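Notebook, November, performance room at Ridbridge

Sprint-fatigue trial, women's squad, second go

1. Why we ran it again
Last month's figures said the new recovery drink from Rosteo kept repeat sprint times flat across the session. I didn't believe it then. Six players, one windy pitch, and the timing gates had been moved between blocks. Coaches at Uvton are already quoting it as settled, and I wish they wouldn't.

2. What we did
Same six players, indoors this time. Sets of 5 sprints, 60 seconds' rest between each, gates taped to the floor and left alone. Drink or squash, poured in the kitchen so that whoever was timing couldn't tell which. Started just after 4 in the afternoon, when they'd normally train.
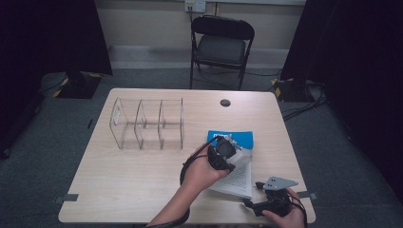
3. What came out
Not much. Drop-off from first sprint to last was around 6 per cent on both drinks. The goalkeeper went faster on squash. Two of the midfielders guessed which drink they'd had and guessed wrong, so at least the blinding held up.

4. Doubts
Still a tiny group. Dizon want us to add heart rate, but their chest straps slipped all through pre-season and I'd want to see them stay put before trusting a single trace. Effort is another problem: one of the wingers was plainly coasting by the last set.

5. Next
Swap the drinks over and repeat. Ask Uvton for their raw times, including the ones they threw out. No changes to match-day bottles until then.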